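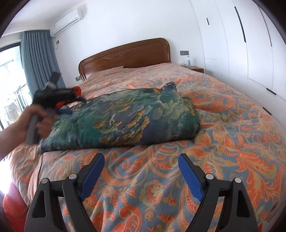

Bedroom 2: bed with carved wooden headboard and patterned bedspread.

RAMAU GUEST HOUSE
Room Safety Inspection Checklist with Inspector's Comments
Inspection period: February
Inspector: Hala Matar
Areas covered: Bedrooms 1 and 2, upper hallway, rear stairs

Each item is marked Satisfactory (S), Action Required (A) or Not Applicable (N/A). Items marked A must be closed by the property manager and initialed in the maintenance log.

1. Smoke and carbon monoxide alarms

1.1 Alarm installed in each bedroom: S
1.2 Alarm sounds when test button is pressed: A
Comment: Bedroom 1 alarm gave a weak tone. Replace the battery and retest. If the tone does not improve, replace the unit.
1.3 Carbon monoxide alarm in upper hallway: S
1.4 Replacement date readable on each unit: S

2. Exits and escape routes

2.1 Bedroom doors open fully and latch: S
2.2 Windows open without tools: A
Comment: The Bedroom 1 window has been painted shut along the lower edge. The room is not to be let until this is corrected.
2.3 Hallway clear to a width of 900 mm: S
Comment: Measured at the linen cupboard, the narrowest point – the cupboard door must remain closed when not in use.
2.4 Handrail on rear stairs secure: A
Comment: Two screws missing from the lower bracket. Karam Joinery has been asked to attend on Wednesday.

3. Electrical

3.1 Outlets and switch plates free of cracks and scorch marks: S
3.2 Extension cords not used as permanent wiring: A
Comment: One cord found behind the desk in Bedroom 1. Removed during the inspection.
3.3 Bedside lamps fitted with bulbs of the correct wattage: S
3.4 Portable heaters: N/A
Comment: Portable heaters are not permitted in guest rooms. House rules to be reissued with this reminder.

4. Beds and soft furnishings

4.1 Bed frames stable and headboards firmly attached: S
4.2 Mattress labels present and readable: S
4.3 Bedding kept clear of lamps and other heat sources: S
Comment: Applies to bedspreads and to any throw or loose fabric laid over them. Housekeeping should check this each time a room is made up. 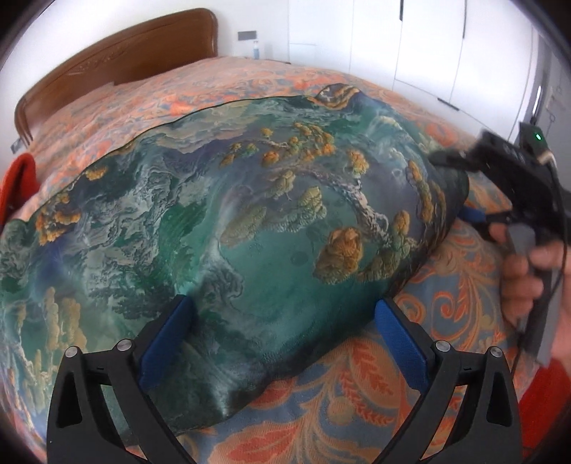
5. Fire equipment

5.1 Extinguisher mounted and pressure gauge in the green zone: S
5.2 Extinguisher serviced within the past 12 months: A
Comment: Service tag missing. Cikel Fire Services to confirm the last visit and supply a new tag.
5.3 Evacuation plan posted inside each bedroom door: S

6. Follow-up

Items 1.2, 2.2, 2.4 and 5.2 remain open. Item 3.2 was closed on site. Open items will be reviewed at the next visit, and a copy of this checklist is to be kept at the front desk.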